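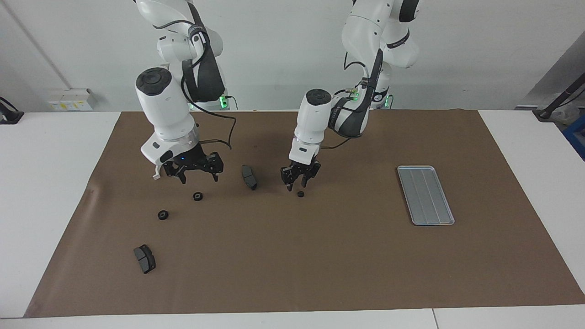 Kraft paper is a strong, coarse paper made from wood pulp produced by the kraft process, in which wood chips are cooked under pressure in a solution of sodium hydroxide and sodium sulfide. The chemicals dissolve most of the lignin that binds the wood fibers and leave the cellulose largely intact. The name comes from the German word for strength. Unbleached kraft paper is brown. Bleached grades are white and are used where printing quality matters.

Manufacture

Softwoods such as pine and spruce are preferred for high-strength grades, as their fibers are longer than those of hardwoods. After cooking, the pulp is washed to remove the spent liquor, screened, refined, and diluted before being spread on the moving wire of a paper machine. Water is removed by drainage, pressing, and heated cylinders. The spent liquor, called black liquor, is concentrated and burned in a recovery boiler, which supplies steam to the mill and allows the cooking chemicals to be regenerated.

Fibers tend to line up with the direction of travel on the machine. Tensile strength is therefore higher along the web than across it, while tear resistance and the response to humidity also differ between the two directions.

Grades and uses

Sack kraft is a porous grade with high stretch, used for cement, flour, and animal feed. Linerboard forms the flat outer faces of corrugated board. Machine-glazed kraft is dried against a polished cylinder and has one smooth side. Lighter unbleached grades are sold in rolls for wrapping, masking, and void fill.

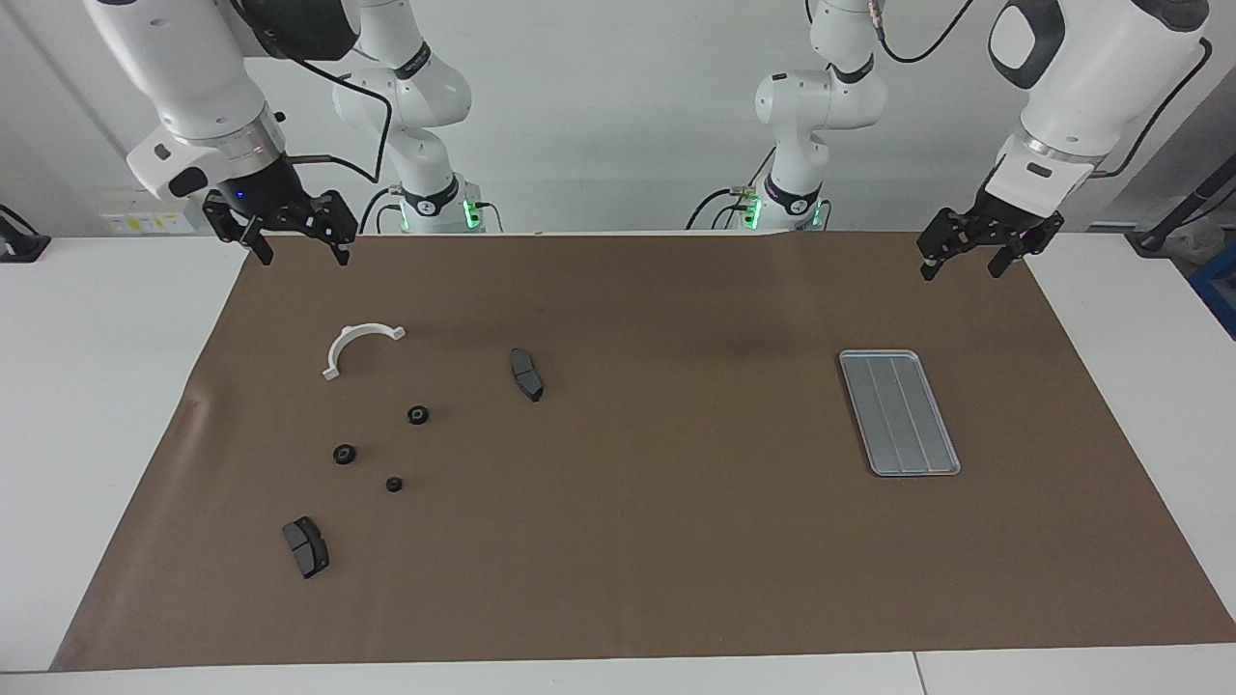
Roll stock is also cut to length as a temporary surface cover. The sheet is laid flat and replaced when it becomes soiled or torn. Brown grades give a matte ground that stands out clearly from pale furniture, as with a large brown paper mat spread across a white table. Sheets stored in rolls retain a curl, which can be reduced by rolling them in the opposite direction or by weighting the corners.

Regional production

The Dristdale mill opened with a single machine and made sack kraft only. A company history by Farzana Ansari lists 148 employees in the first year of operation and 161 in the second. The Chaudhry converting plant, which bought most of the output, cut and printed bags for grain merchants. A second machine for linerboard was later installed under the works engineer Mehwish Khokhar. Sack production ended in January 2023, and the site now makes linerboard exclusively.

See also

Corrugated fiberboard
Black liquor
Paper sack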